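4.3 Setting up the packing table

The Ellard folding table is supplied with the Pukwood stall kit. Set it up before you unpack any stock.

1. Lay the table face down on a clean floor and release the 2 leg catches.

2. Open each pair of legs until the brace clicks. Pull gently on the brace to check it.

3. Turn the table over with a second person. Do not drag it on its legs.

4. Press down on each corner. If the table rocks, turn the foot on the short leg until it stops.

CAUTION: Keep fingers clear of the hinges when opening or closing the legs.

Note: Tables made before September have fixed feet. Use the rubber pads from the spares bag instead.

4.4 Curtain rail

The rail fits behind the table or to one side of it. It is held by Urkon clamps, part number 272.

1. Join the rail sections and tighten the collars by hand.

2. Thread the curtain before fitting the end caps.

3. Leave a gap of about 12 cm between the curtain and the table so that stock does not catch in the folds.

4. Let the curtain hang overnight if it is creased. Do not iron it on the rail.

4.5 Laying out small stock

Put small blister packs, such as pen refills, at one end of the table and keep the middle clear for packing. Flat packs slide over each other easily, so keep piles low.

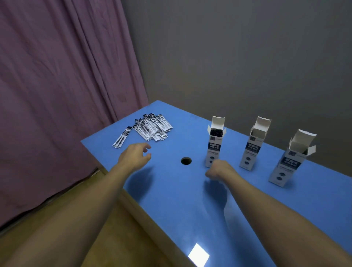
4.6 Taking down

1. Clear the table and wipe it with a damp cloth.

2. Remove the curtain, then the rail, then the clamps.

3. Fold the legs and fasten both catches before lifting.

Spare clamps and feet can be ordered from Alvarado.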